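Last updated: May
17 comments | 6 shares

KITCHEN READINESS CHECK, TWO-HANDED UNIT
Site: Talukder test kitchen (simulated). Software: Stinero. Checklist: Fetbridge, revision 3.

Mark each line PASS, FAIL or HOLD. Comments are required for anything other than a PASS and will be read by someone with less patience than you.

1. Emergency stop responds from both operator stations. PASS.

2. Joint limits loaded for both arms. PASS. Somebody had left the Zison file in there from the last job. Swapped out before start.

3. Floor clear of dropped items. PASS. Check again after item 6.

4. Grip on drinkware. HOLD. Fingers curl around the base and lower side, thumb underneath. I would accept this from a nephew. I want a full set of 50 holds before I accept it from a product.

5. Drawer, open and close. HOLD. Open is fine. Close has not been attempted, which puts the unit level with most of my household.
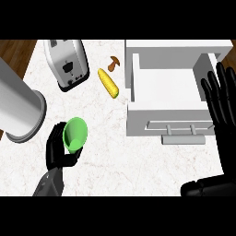
Item 5, drawer open, left hand on the green cup, right hand free.

6. Loose food kept away from the work area. FAIL. One mushroom and one ear of corn on the counter near the toaster. Neither is on the task list. Either add them to the list or take them out of the setup file.

7. Free hand parked when not in use. FAIL. Palm open, fingers up, right beside the drawer. Parked means parked. Set a rest position farther from the drawer front and rerun.

8. Toaster marked as a no-touch object. PASS in the settings. I'll believe it when the toaster has survived a whole shift.

9. Task finished without a prompt from the operator. FAIL. Roughly half the runs needed a nudge. The sales sheet says "hands-free," and I suppose that was true of my hands for the other half.

10. Results repeated on a real counter. Not started. Marble here costs nothing to chip. Mine did.

Overall: not cleared for unsupervised chores. Cleared for supervised chores, meaning you stand there the whole time and could have put the cup away yourself.

Retest items 4, 5, 6, 7 and 9 together. Do not send me them one at a time.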